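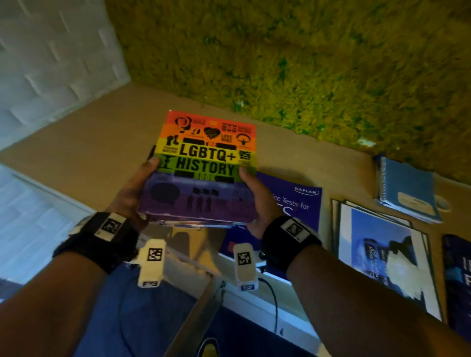 3.2 Shared shelves and the borrowing habit

The second part of our study looks at small book collections which are kept in workplaces and have no librarian. We compared two sites, Dutholm and Fontes, both office buildings with a shared reading corner. At Dutholm the collection had 525 titles at the time of the survey, and the staff could borrow them without any registration. At Fontes a paper list was used, and each reader wrote the title and the day of return.

Earlier work by Khosravi and Pimentel suggested that a list makes people more careful but also less willing to borrow. Our interviews support only the first half of this claim. Readers at Fontes said that they did not mind the list, but they disliked that colleagues could see what they had chosen. This point was strongest for books on health, religion and identity. 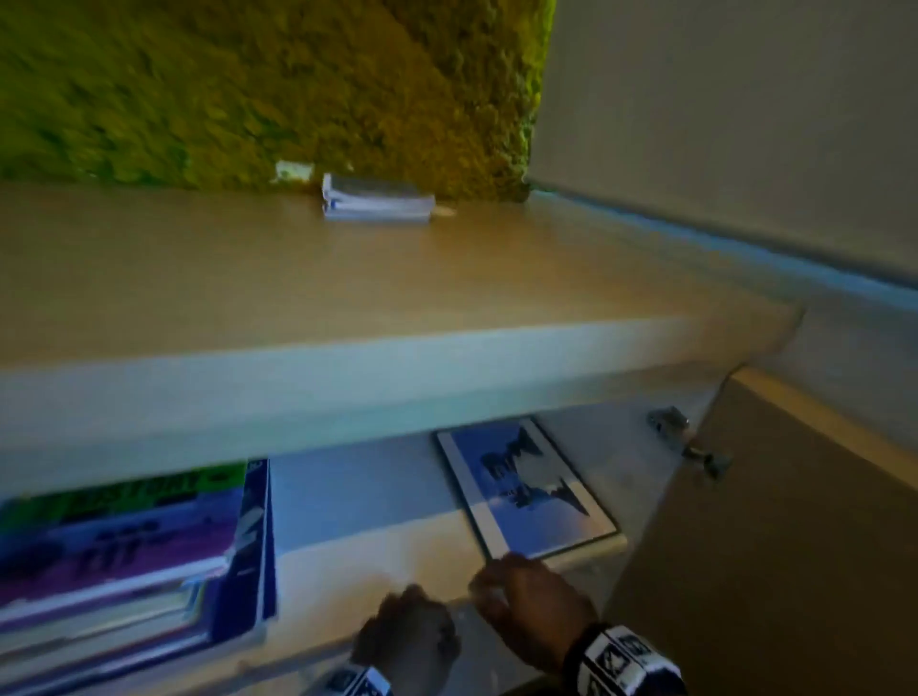
We therefore asked if the place of storage has an influence on the choice. When books were kept behind a door, 16 of the 20 persons interviewed said they would look only if they already had a title in mind. Open shelves gave more accidental borrowing, mostly of novels - the readers called this "taking something for the train". The moss panel and light furniture in a reading corner (Figure 4) were mentioned as pleasant, but no reader gave them as a reason to borrow.

Figure 4. Reading corner with a wooden desk, books and a moss-covered wall.

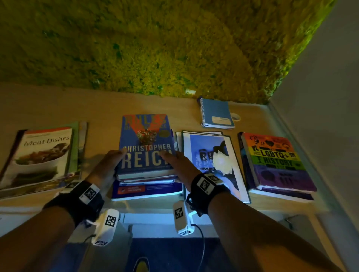
3.3 Limits of the data

The loans at Dutholm are known only from what the readers reported, and people forget. The list at Fontes is more exact, but its pages for August are missing.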